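How to Find a Stalled Arm Handoff in Your Sim Runs

by Urmila Tyagi
January

Print this page | E-mail this page

Quick writeup because three people asked me the same thing before lunch. Two-arm pick task, can goes in the blue tray. Run ends as a timeout, score zero, log looks clean. No collision flag, no joint limit warning. We lost most of a week to this on Skumness so maybe it saves you a day.

Short version: both arms are waiting on each other. Safety zone is set too big.

What you need: the run log, the replay viewer, the zone file for your cell. Ours is called zones.txt, yours may be different. Work on a copy. Harsh Sandhu didn't and we had to dig the old one out of a backup.
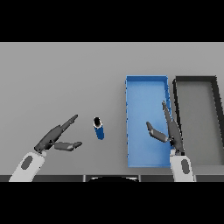
The zone check runs before every move and it doesn't care which arm has work to do. It only asks if somebody is already inside the shared area. So open the replay first and look at where the idle arm is parked. With the can still standing out on the table and the left gripper open beside it, our right gripper was already over the blue tray, fingers spread, nothing in them. That pose is legal. It also sits inside the drop zone, so the left arm has no permission to go there.

Step 1. Get the step number where motion stops. Search the log for "hold". Ignore the short ones, a hold that clears itself is normal. You want the one that never clears. Ours was at step 1,422 and the run timed out at 1,713. Everything between is two arms standing still.

Step 2. See which arm asked first. The line right before the hold has the arm name and the zone name. Write both down. Then look for the same zone name further up with the OTHER arm on it. If you find a "enter" and no "leave" after it, that's your problem, go to step 4.

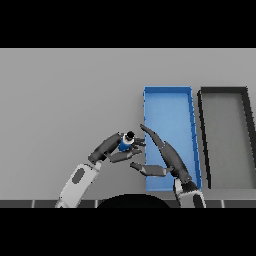
Step 3. No missing leave? Then check the margin. The margin is how much the planner pads each arm before it tests for overlap. Farzana Zaidi had bumped ours up after a finger clip in an earlier run, which was fair enough, but she set it for all the zones and not only the one with the clip. With the big margin an arm reads as inside the tray zone even when it's next to it. Put the old value back on the tray zone only. Leave the others alone.

Step 4. Give the idle arm a real home pose. Off to its own side, clear of both trays. Add it as the first waypoint, before the other arm gets a go. Don't just delete the zone check!! I know it makes the run pass. Babita Sisodia tried that and the next batch had fingers going through fingers, and on hardware that is a broken gripper or someone's hand if they're reaching in to clear it. 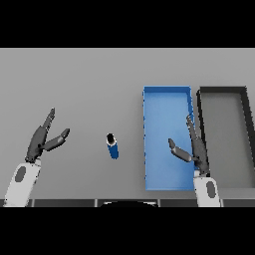 Left gripper open, can standing on the table, right gripper over the blue tray.

Step 5. Rerun on the same seed. Same seed, not a new one, or you wont know what you fixed. Watch it through in the viewer at normal speed. Then look at step numbers again. Our good run finished at step 983.

Step 6. Do 5 more seeds. If one still stalls go back to step 2 with that log, it's probably a different zone.
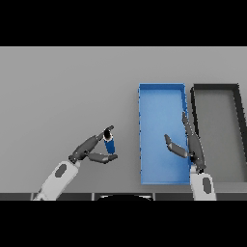

Can in the left gripper, both trays empty.

Couple of things that bit us:

- Held object counts as part of the arm. If your can size is wrong in the object file the padded shape is wrong too. Check it's height especially.

- The timeout hides the fault. Set an alarm on any hold longer than you'd put up with in person. Sarita Dixit has a script for this, ask her, it's short.

- If this goes to a real cell, hit stop before anybody reaches in. A held arm is not a stopped arm. It moves as soon as the zone frees up, no warning.

Zone file format is in the Plarix folder, readme at the top level. Will add the Huvel cell settings when I have them.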